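Hovside Fermenting Crock Kit: two batches in and I'm hooked

Last updated 08/03/2025

I've been making pickles in old jam jars for years, with a bag of water on top to hold everything down, and I had more or less accepted the floaters and the cloudy brine. Then my neighbor Hélène Simard lent me her Hovside crock over a long weekend and I ordered my own before I'd given hers back!

The kit is a stoneware crock with a water-channel lid, 2 half-moon weights and a little recipe booklet. The weights are the best part. They're heavy, they fit snugly, and my cucumbers stayed under the brine the whole time. I did a half-sour batch first, then green beans with garlic and way too much dill (no regrets), and both came out crunchy all the way through.

The lid burbles a bit at night, which I've grown fond of. You do have to top up the channel every couple of days, and the booklet is thin. It gives one brine strength for everything, and I'd go a little weaker for beans.

Storing what you make

Once a batch tastes right I move it to the fridge in smaller tubs. A pull-out drawer under the shelves suits pickles nicely, and olives can sit up on the shelf where you'll remember to eat them.
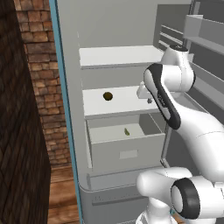 Would I buy it again?

Yes, in a heartbeat. I'd like a bigger size for cabbage, and the glaze on mine has a tiny rough spot near the rim, but I'm already planning carrots for February.

Darcy Sutherland

882 shares | 18 comments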